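Botevis Working Papers | Home | Issues | Authors | Search
May – Jinfeng Xue

3. Planning the equipment purchase

3.1 What was being bought

The budget covered hand-held grippers for recording household tasks, with the marker cubes, straps and cables that go with them. Robot arms were left for a second round. We priced the grippers in pairs, as most tasks on the Skitemby list need both hands.

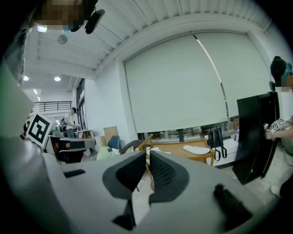
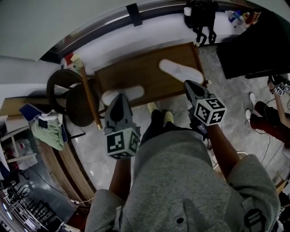 Figure 3. Recording with hand-held grippers and black-and-white markers.

Two suppliers sent quotes. Lotton sold a complete pair with a case and one year of repairs. Lei sold the parts separately and left assembly to the buyer. The Lei quote was lower on paper, but it left out finger pads, and pads are what we replace most often. Once we added pads and the hours needed for assembly, the gap closed.

We planned for 10 pairs. Eight were to be in daily use and two kept as spares – a ratio we took from our own repair log, which lists 64 faults over the previous project. Most were worn pads or bad cables. Parts of this kind are cheap, but a pair that is waiting for one can't record anything, so we set aside money for a stock of both at the start.

3.2 Recording time

The target was 1000 hours of usable recordings. Setup and calibration were budgeted as paid time and listed on their own line. In the first draft they had been counted as overhead, and the labor figure came out too low by 154 hours. Storage was priced last, after the file sizes from the trial week were known. Section 4 gives the full cost table for both suppliers.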